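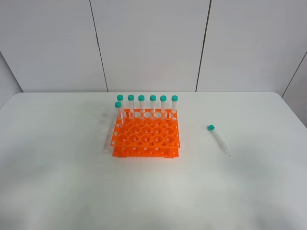
Rack with the back row full and one tube left lying on the bench, teal cap to the upper left.

Filed under: Course handouts / Bench Skills / Tubes and racks

Jonthorpe College, Bench Skills, notes for session 2
Updated 29/08/2023

These are my talking notes tidied up a bit, so they ramble in the places where I ramble. Bring them with you to the Pretlow lab, because I'm going to refer to them and I won't be reading them out twice!

Last session was pipettes. This one is tubes: picking them up, opening them, putting them back where they came from, and getting them in and out of the centrifuge without mixing up whose is whose. I know it sounds like a session on how to use a cupboard. I've marked enough lab books by now to tell you that most lost samples in this course are lost between the rack and the bench, and hardly any to the clever part of the experiment.

The tube itself

We use conical centrifuge tubes with screw caps. The point at the bottom is there so that a pellet collects in one small place and you can pour or draw off the liquid above it. The point also means the tube won't stand up by itself, and so it has two possible homes, in a hole or on its side. On its side is fine for a sealed, empty tube you've just taken out of the bag. It's no good for anything you care about. A cap can feel tight and still weep, and a tube on its side can set off across the bench the moment someone leans on it.

So my first rule is that a tube with anything in it lives in a rack. If you need both hands, the tube goes back in its hole first. Look at the tube lying to the right of the rack at the top of this handout and ask yourself what you'd know about it if it were yours and the label had rubbed off. With a tube in a rack you have its position to go on, at least. With that one you've got nothing.

Graduations: the marks printed up the side are good for a rough volume and that's all. Read them with the tube upright and your eye level with the liquid. If the protocol gives you a volume that matters, use the pipette and treat the marks as a check that you haven't done something daft.

Filling the rack

I fill from the back row, left to right, and then come forward. You're free to do it another way, but pick one and write it on the first line of your page. The reason I like back to front is that your hand never has to travel over an open tube to reach an empty hole. If you fill the front first, every later tube goes in over the top of the earlier ones, and sooner or later you drip or you catch a cap with your sleeve.

Left-handers often prefer right to left, and that's absolutely fine (write it down).

Keep the same face of the rack towards you for the whole session. Our racks look the same whichever way round they are, so put a bit of tape on the front edge before you load anything. I've watched a very careful student turn a rack round to read a label, forget, and then process the entire set in reverse. All the data were there, just attached to the wrong names.
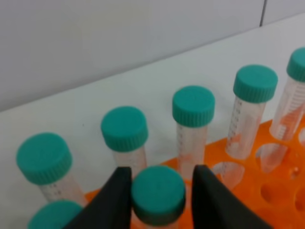
Labels next. Write on the body of the tube and on the cap, both, every time. Caps get swapped. If you only label the cap then the label goes wherever the cap goes, and if you only label the body you can't read it while the tube is down in the rack. On the cap a number is enough. On the body I want the number, your initials and the date. We have the Zoder marker pens in the drawer by the sink and they're the only ones I'd trust near ethanol — ordinary felt tip comes off on your glove.

Let the ink dry before you touch it. Write before you fill, as well, since writing on a full tube means gripping it hard and tilting it.

Opening and closing

Now the bit you'll practise in pairs. Hold the body of the tube low down between thumb and two fingers of one hand, and take the cap with the other. Turn the cap and keep the tube still. People who turn the tube instead end up swirling the contents, and if you've just spun down a nice pellet you've now got soup.

When the cap comes free, lift it straight up for a moment before moving it sideways. There's often a drop hanging inside and you'd like it to fall back where it belongs. Then you've a choice. For short jobs keep the cap in your hand, inside facing down, held in the crook of your little finger. It feels ridiculous for the first ten minutes and then you'll never notice it again. For longer jobs put it down on a clean wipe, and I'd like it inside up if you're only worried about smearing the bench, inside down if we're doing anything where dust from the air matters. The protocol sheet will say which.

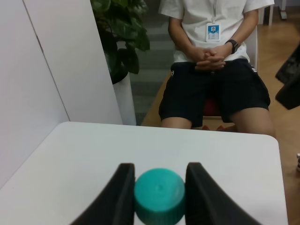
How hard to grip a cap is something people get wrong in both directions. Too light and your gloves slip, particularly if they're a size too big; too hard and you start to squash the cap out of round, and then it catches on the thread and goes on crooked. Have a look at where the ridges are before you take hold. On the teal one they're fine vertical ones on the lower part of the side wall, and that's where your fingertips want to be, one on each side with the same pressure from both. Pinching right up at the top edge puts your grip above the ridges, and with a damp glove you'll skate straight round it.

To close, set the cap on level and turn it backwards a little until you feel it drop into the start of the thread, and only then turn it forwards. It takes a second. If it goes stiff straight away, stop, back it off and start again. A cross-threaded cap looks closed from most angles, so bend down and check that the bottom edge is level all the way round. Finger tight is tight enough. If your partner can't open it, you overdid it!

One tube open at a time, please. I'm strict about this one. Open, do the thing, close, back in its hole, next tube. It feels slow when you've got a full row, and you'll see research students down the corridor uncapping a whole row in one go. They can do what they like once they've stopped being my responsibility.

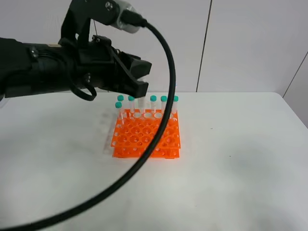
Keeping your place

Everybody loses their place in a row at some point. You're adding buffer, the door goes, you look up, and when you look back you can't tell which tubes have had theirs. My way round it is to move each tube forward a row when it's been done. Back row means waiting, next row means finished. You don't have to remember anything, and if the fire alarm goes you can come back in and carry on from the right tube. It does need a spare row, so don't pack the rack full.

Going to the centrifuge

We're using the Xiao benchtop one by the window. A few things to copy into your lab book before you come in:

Balance by weight. Matching by eye against the graduations isn't good enough. Put opposite pairs on the balance, caps on, and adjust the blank with water.

Our standard spin is 4,000 rpm, and with the rotor we have that comes to 2,902 g. Write down both. Anyone trying to repeat your work on a different machine needs the g figure.

Check the display after you've typed it. Someone always leaves off a nought, and 400 rpm gives you a tenth of the speed but only a hundredth of the force, so you come back to a cloudy tube and blame your sample.

Wait for the rotor to stop completely. Lift tubes straight out and into the rack in the same order they went in. Don't carry them across the room in your fist.

For your lab book this week

Draw your rack from above, as a plain grid, with the taped edge marked. Put a number in each hole you used. Underneath, write down your filling order and anything that got moved part way through, including mistakes. I'll be looking at the drawing before I look at your results, and a messy one that matches the bench gets full marks from me.

Gloves are in both sizes on the trolley. Try them on before you start labelling.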